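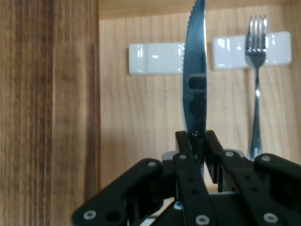 Table knife, dinner fork and two of the white rests against the light wood.

Progress report to Gallagher, second installment
Wirenlow Community Dining Room, Puvmont
Nov 8, 2018

Hi all,

You asked for two pages and I'll try, but you know me. The short version is that the tableware money is nearly all spent, the dining room is open for supper, and people are eating with proper knives and forks. The long version follows.

When I wrote the first report we were still on plastic. I think I went on at some length about the plastic forks (sorry), but you try getting through a pork chop with one. Out of the $2621 you approved for tableware and storage, the biggest piece went to stainless flatware, and I'm so glad we didn't go for the thinnest set in the catalog. We went with knives that have a serrated edge, after a long evening of trying samples on bread crusts and a very overdone roast. The smooth-bladed ones looked nicer in the box but they tore the bread. Mwanaisha Muriithi, our kitchen lead, settled the matter by putting the smooth samples back in their envelope and writing RETURN on it.

The forks are plain four-tine dinner forks with a slim handle. No pattern, no scrollwork, nothing for oatmeal to hide in. We can also buy more of the same in a year or two without anybody noticing a mismatch, which matters when you lose forks the way we do. I have a theory that they go out with the plate scrapings. Mwanaisha has now put a big sieve over the scraps bin and we've already fished out 5 forks and a teaspoon, so I feel my theory is holding up pretty well!

Now, the cutlery rests. I know there was a question from your side about whether these were a needed item, and it's a fair question. They're white ceramic, glossy, little rectangles with soft corners and a shallow groove on top where the knife or fork sits. We asked for them because we serve in courses, soup first and then the main plate, and with one set of flatware per person the knife ended up lying on the table between courses. On bare wood that meant a greasy stripe at every place, and somebody going down the whole room with a cloth before dessert. With the rests the stripe is on the rest, and the rest goes in the dishwasher. Clearing is quicker and the tables look a lot better at the end of the night.

There's another side to it that I didn't put in the application, mostly as I didn't know how to say it. People sit down differently when the table is set. One of our regulars, who used to take her plate and eat it standing by the coat hooks, has been sitting at the end table since the second week. I can't prove that was the rests. I'm just telling you.

Two things did not go well. The first delivery from Wisus came short, and it took most of a month and more phone calls than I'd like to count before the missing box showed up. They were polite about it and didn't charge us shipping, but we opened with a borrowed drawer of odds and ends at the back tables. Second, the rests chip if they get dropped in the sink together. We've lost 14 so far. They now get washed in the small rack by themselves, and there's a note taped over the sink in Mwanaisha's handwriting that I would not want to argue with.

Storage is the part that's still open. The flatware is sorted by kind, handles up for the forks and knives flat in the tray, and for now the rests are stacked in two bread tins. That works, but the tins are heavy and the person on setup has to carry both. We have set aside money for a divided tray with handles and I'm waiting on a price from the carpenter in Puvmont. If his quote comes in over what's left, I'd like to ask about moving a little from the linens line, where we came in under. I'll write separately on that so it doesn't get lost in here.

On numbers, we passed 1000 suppers served since opening, and we threw a very small party about it (cake, with forks). The sign-in book is at the front desk if anyone from Gallagher wants to look through it, and copies of the receipts are in the mail to you with the packing slips from both Wisus deliveries.

What's left to do before the final report in the new year: get the tray built, order replacement rests plus a few spares, and write up a one-page setup sheet so that new helpers lay the tables the same way every time. Right now it depends on who is on. I put the fork on the left and the knife on the right, each on its own rest, and I have come in to find the whole room done the other way round - very neatly, too.

Come and eat with us if you're passing through. Supper starts at six and the soup is usually the best part.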